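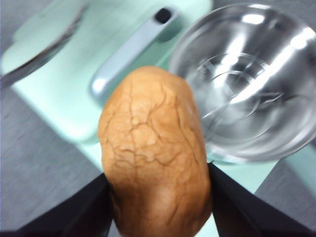 3. Kitchen trials

Group: Mirjam Fuchs, Vilgot Holmgren
Supervisor: Waltraud Mayrhofer

Our question was whether an arm with a two-finger gripper can do ordinary kitchen work without someone standing next to it. We picked 9 chores from a list that Hastard, a small lunch place near campus, gave us in October. This section covers bread.

3.1 Picking up rolls

A roll is harder to grip than a cup or a box. The sides curve, the crust gives a little, and no two are the same shape. With the wrist camera the arm gets a good look at the crust but sees little of the roll's lower end once the fingers have closed. We held the grip force at one low setting for the whole series and made 432 attempts over two weeks.

Most failures came at the start of the lift, when the roll turned between the fingers. Long rolls turned more often than round ones. Gripping below the widest part made this worse, and we did not fix it in the time we had.

3.2 Working beside other things

A mixer and a clear bowl caused more trouble than the bread. The depth readings on clear and shiny surfaces were poor, so the planner sometimes took the bowl for free space. Vilgot added a keep-out zone by hand. It worked, but it has to be redrawn whenever the bowl is moved.

3.3 Time

A person at Hastard moves a roll in roughly 2 seconds. Our best run was several times slower, and resets are not included in that.

3.4 Open points

Softer finger pads are on order from Brasteck. Sliced bread was not tested.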